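Share 90
Comments 4

The longest conversation in the building

January 2022

Modupe Briggs wanted to make tea before we started, and then she wanted to tell me about the tea, and by the time we got to the subject of automation I had already heard the history of the kettle, two managers and a flood. I mention this because it is how she runs her floor too. Briggs has spent most of her working life at Bomach, the pet goods distributor out past Lulow, and she now looks after the packing side of the business. Things get said in their own time around her, and people seem to like it that way.

I had come to ask about the picking arms. Bomach put in the first of them last year, supplied by a firm called Cilteo, and there are 4 on the floor now. They take goods out of totes and set them down for the packers. On a good day the four of them get through 2000 picks between them, and Briggs can tell you which of those were chew toys.

"Boxes are easy," she said. "Cans are easy. Anything with a flat side, the arm is happy as can be. But our business is squeaky, fuzzy, knobby things, and every one of them is a different kind of trouble. A dog doesn't want a flat side! So we had to start nearly from scratch and show it how a person would take hold of each one."

That showing is done by the packers themselves, with a hand-held gripper that has the same sort of fingers as the arm. You squeeze, you lift, you set the thing down, and the tool records how you went about it. Briggs was doubtful when it was first explained to her, and she is still a little amused that she ended up being the one who asked for more of them. 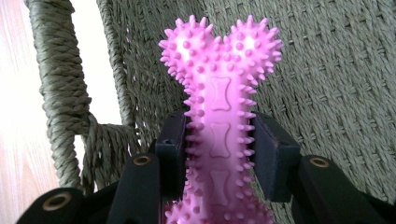
"You take it by the middle, that's the first thing you learn with anything shaped like that," she went on. "If you go for the fat end it rolls on you. My packers knew that in their hands already - they just never had to say it out loud. And then one morning we were all standing there saying it out loud to each other, and arguing, and I thought, well, I have worked beside these people for years and I never knew they had opinions about rubber."

She laughs easily about that stretch, but she doesn't pretend everyone was at ease. The first question in the first meeting was whose job was going. Briggs said she didn't know, and went upstairs and stayed upstairs until she got an answer in writing. Nobody was let go. Two people who left that spring weren't replaced, though, and she thinks it is only fair to tell me so.

"I won't dress it up. There are fewer of us than there would have been. Usman in the afternoons used to be a crew you could hear from the parking lot." (Usman is what they call the back line, after the company that built the conveyor.) "Now it's quieter. Some folks love that and some folks miss the noise. I miss the noise."

The work that remains has changed shape. There is less reaching and a good deal less bending, and Briggs's shoulder, which had been bothering her since before the flood, has settled down. On the other hand there is more watching. When an arm drops something or just stops and thinks, somebody has to go and see what it got stuck on, and that can be wearing in a way that lifting never was.

"You go home and your back is fine and your head is tired," she said. "I had to get used to that. I'd sit in the car for a minute before I drove."

She did win two things she is proud of. Time spent recording with the gripper is paid at the trainer's rate, and any packer can say no to it without giving a reason. The group has made 1064 recordings so far, and she has them written up on a sheet by the break room door, with the product on one side and the first names on the other.

I asked whether the arms were any good at it now. She tipped her hand one way and then the other.

"Rope toys, no. Rope toys are hopeless, it picks up one end and looks surprised. The rubber ones are coming along. Some of the younger packers will cheer when it gets a hard one, and I've told them it can't hear you, but they cheer anyway, and I suppose I do too, if I'm near enough."

By then the tea was cold and the afternoon people were coming in, and Briggs had to go and find out why the second arm had a light on. She told me to take the rest of the cookies.

Contact us | Copyright 2022 | Back to top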